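Ticket: policy closes too early on round objects lying on their side
Project: Ploltell
Opened by: Stela Surdu
Status: open, looking very promising

Update, 23rd December

I've got good news on this one! I retrained on the same 300 demonstrations, but with the labels for "close" moved 8 steps later, and the early closing has nearly gone. The old labels marked the moment the operator's hand began to squeeze, and the gripper lags behind that. So the policy had been learning to close before it had got there, poor thing.

I'm testing on the foam mat with the red cylinder, the one with the black band, because anything round shows up a bad close straight away. Wrist view only, no overhead camera. The moment I care about most is when the toothed edge of the finger is near the object and the policy has to choose between closing and carrying on.

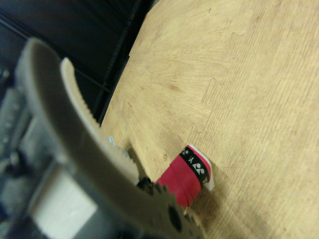
Noémi Vida: Did you shift every demo by the same amount? The lag on the Lengyel arm changed after we swapped the gear, so the January recordings may need their own offset. I'd also want to see the old checkpoint run again with identical starting positions before we credit the labels.

Good point about the gear, and yes, I used one offset for everything. I've now run both checkpoints from the same 17 starting positions. The old one closed early on most of them, the new one on 3. I'm really pleased with that for a change that took one line in the loader!
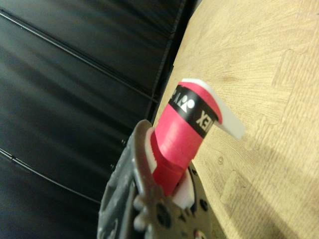 The 3 that still fail all start with the wrist turned well over to the left, and we have very few demos like that, so I suspect it's a coverage problem and a separate ticket. I'm leaving this one open until I've measured the lag per session and retrained with Noémi's split offsets. Both checkpoints and the shifted labels are in the shared folder under stevomia_close_shift if anyone wants a go.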